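Filed under: Neighborhood News > Meeting Minutes

Flornville Block Association, April meeting, minutes as typed up by me, Lensa Admasu

We got going at 7:10 because I was still hunting for the sign-in sheet (it was in my coat). At the table were Getachew Asfaw, who chaired, Marlene Ouellet, Tsehay Gudeta, Nahom Weldu and me. The March minutes were read and passed with one fix: Marlene's last name has two Ls and two Ts, and I promise I know that now.

1. Street fair

Most of the night went to this one! Getachew wants to close Daminico Street from the corner down to the bakery, same as last year. Tsehay asked if we could go one block farther so the food tables aren't jammed up against the music again. I was next to the speakers last time and I'm with her on this. Marlene pointed out that the longer closure means a new permit form and a fee of $222, and Getachew said he'd rather pay it than listen to all of us complain until fall. Moved by Tsehay, seconded by me, passed. Nahom voted no – he parks on that block.

Table rental stays at $25. We talked about a lower price for kids who want to sell lemonade or bracelets, went back and forth for quite a while, and ended up saying kids are free if a grown-up stays with them. Marlene will put that on the flyer.

2. Kids' coloring corner

Tsehay is running this again and she's full of ideas. She wants one long sheet of paper that everybody adds to, with a drawing of the neighborhood already on it in outline, so the little ones can fill in their own houses. I love this. She needs markers, highlighters and crayons, so please look in your junk drawers before we go buying anything. Nahom asked if paint was allowed and got a very firm no.
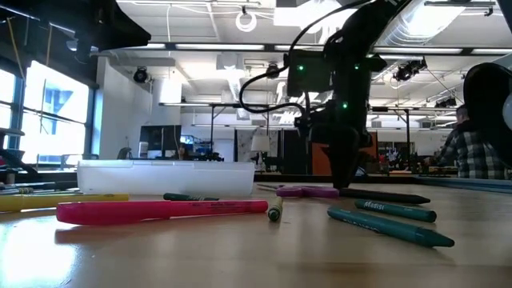
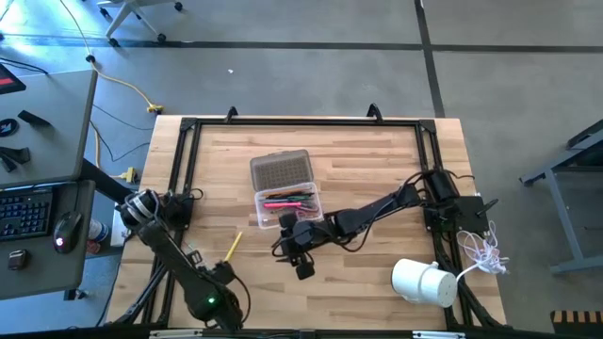 Flornville Block News, No. 4, p. 2

3. Flyers

Marlene passed around two versions. We all liked the yellow one better, except that the date was so small Getachew had to hold it out at arm's length. She'll make it bigger and print 300. I'm taking the east side and Nahom is taking the west side. Please don't stuff them in mailboxes, we got a talking-to over that.

4. The bench

Still broken. Nahom has a quote from Trotodis for a new one and it made us all go quiet. He thinks his brother at Weldu Hardware can get us just the slats, and he'd put them on himself one evening. Getachew asked him to bring a price next time. No vote.

5. Odds and ends

Somebody's recycling bin has been sitting outside the bakery for weeks – green lid, no number on it. If it's yours, come get it. Tsehay also has a casserole dish from the winter potluck with a blue rim and would like her cupboard space back.

Getachew closed us out at 8:35. Next meeting is at Marlene's, same time, and please use the side door because the front one sticks. I'm bringing the coffee cake.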